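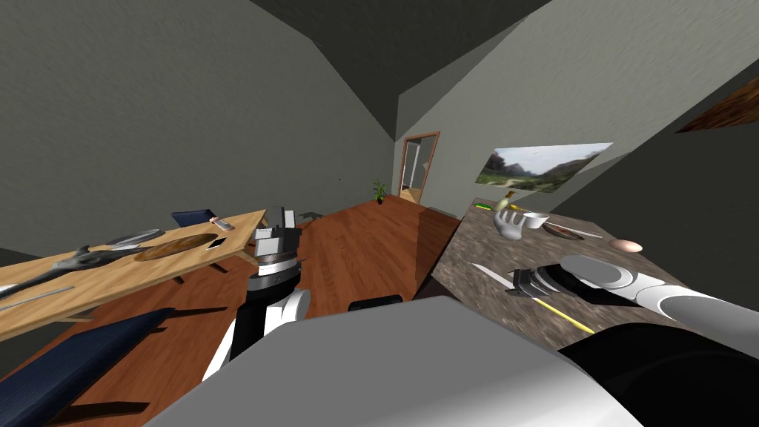
6 min read

To the Aguiar Fund, from the Dunville Recipe Index. This is our second progress report. The first was returned to us in November for being, in the words of the cover note, "mostly adjectives." We have tried to use fewer.

WHERE WE ARE

The index now holds 295 recipes, transcribed, checked against the originals and searchable by dish, by cook and by main ingredient. Searching by main ingredient is more revealing than we would like. Dunville between the wars ran on lard, cabbage and canned milk, and after the wars it kept the canned milk and added gelatin. We make no judgment. The savory gelatins have their own heading and readers can avoid it.

Most of the material comes from two sources: the church supper cards kept by the women's circle on Mill Street, and the notebooks of the old high school cafeteria, which were saved from a dumpster by somebody who has asked to stay out of this report. The church cards are in good shape. The cafeteria notebooks are in the shape you would expect of books that spent decades next to a steam kettle. Several pages had to be eased apart with a palette knife and a good deal of bad language.

Your grant was meant to cover scanning, transcription, a small public website and a printed selection. Scanning is done. Transcription is nearly done. The website exists. The printed selection is discussed below, at some length and with feeling.

TRANSCRIPTION

The handwriting was supposed to be the hard part, and for the first month it was. Then we got used to it. There is one hand in the church cards that we called "the seismograph" until we worked out that she made every letter the same height and simply leaned on the pen for the important ones. After that she was easy, and she turns out to have been the best cook in the collection. Her molasses cookies have been tested more often than the project strictly needed.

What stayed hard was measurement. "Butter the size of an egg" we had expected. We had not expected "a nickel's worth of yeast," "enough suet," or "the blue bowl, twice." The blue bowl appears on card after card, in different hands, over many years, so it was evidently a bowl that people shared or at least agreed on. We put a notice in the church newsletter asking whether anyone had it. We received offers of three blue bowls, no two the same size, each with a sworn history. The index therefore says "blue bowl" and leaves the reader to get on with it.

Oven temperatures come as "slow," "quick," "moderate" and, in the case of a single popover recipe, "angry." We have left these as written and added a suggested setting in brackets. For "angry" we used 450 and told people to watch the door.

SOFTWARE

We told you in the application that we would be using Worutora for the catalog. We are. It does nearly everything we asked of it, provided we ask in the right order. It was built for people who catalog objects, so each recipe has to be given a "condition" and a "location of manufacture." Every pie in the index is now officially recorded as "fair, Dunville." We have written to support about removing the field and they have told us it is on their list. We have our own list, and support is on it.

Exporting to the website works if the recipe title has no apostrophe. This was bad news for Aunt Min's Relish, Widow's Kisses, Shepherd's Pie and everything ever made by anybody's grandmother. There is now a script that takes the apostrophes out and another that puts them back. They have been known to pass each other in the hall. If you visit the site and find a "Shepherds' Pie," please assume a single shepherd.

THE WEBSITE

The site opened to the public in February. Letters and emails started right away, and most of them are corrections. We are delighted to have them. A retired cafeteria worker wrote to say that our transcription of Tuesday Bake left out the breadcrumbs, and that leaving out the breadcrumbs was what started the trouble the last time. We wrote back to ask what trouble. She sent the breadcrumb quantity and nothing further.

The notes on walls and worktops, which go with the chapter on how people's cooking spaces changed, have been drafted and are waiting on a second reader. 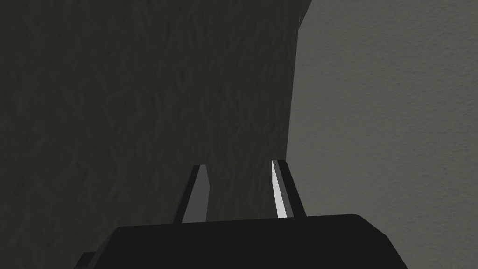
Dark gray, rough; lighter gray to the right.

That chapter grew out of the cards themselves. People wrote about their kitchens in the margins: which window to set the pie in, which wall sweated in August and should not have flour stored against it, how long the linoleum took to dry. A card for piccalilli has on its back a complete plan for moving a stove, with an arrow and the word "NO" beside it. We think the marginal notes may be the most useful part of the collection to anyone who cares how the town lived, and we would like to spend what remains of the editing money on them. You asked to be told before we moved money between lines, so please consider yourselves told.

THE PRINTED SELECTION

It is late. It was promised for the spring and will now be fall.

The first proof came back from Cukby, our printer, with the recipes in the correct order and the photographs of the cards in some other order. We sent notes. The second proof had the cards where they belonged and the index of cooks sorted by first name, which in Dunville gives you a great many Marys and not much help. We sent more notes, shorter ones. In fairness to Cukby, the file we gave them was a mess, and they have not charged for either round. They did ask, politely, whether we had considered a smaller book.

We have considered it. The book was planned with a chapter for every course. We now propose to drop the chapter on beverages, whose contents come down to a fruit punch, the same fruit punch with ginger ale, and a dandelion wine that our insurer would prefer we not print. Cutting it brings the book back inside the quoted price and gets rid of the section none of us wanted to test.

Testing is otherwise going well. Cooks have been given recipes to try at home and a sheet to fill in. The sheet asks for yield, time, and "anything a modern cook should know." Under this last heading we have received "do not," "halve the vinegar," "my mother made this and it was better," and a full page on the decline of the domestic onion. The sheets are being kept with the records.

MONEY

The statement is attached. We are under on scanning, over on postage and level on everything else apart from the printing deposit, which has been paid but will look odd until the book arrives. The postage is down to the corrections. People enclose things, and it seems rude not to answer.

There is a small charge for butter. We can explain the butter.

WHAT COMES NEXT

The last of the cafeteria notebooks will be finished by the end of June. It is the one with the water damage, and it includes the holiday menus, so we left it until we had some practice. After that comes the third proof, then the kitchens chapter, then a reading at the library where people will be asked to bring a dish from the index. We have asked that gelatins be declared in advance.

We would be glad of a short extension to cover the fall date, at no added cost to the fund. A form for this was enclosed with your last letter. We have filled it in, apart from the box marked "lessons learned," which is the size of a postage stamp. Could a separate sheet be attached?

Jucélia Amaral
for the Dunville Recipe Index

Filed under: Grantee Updates > Local History & Food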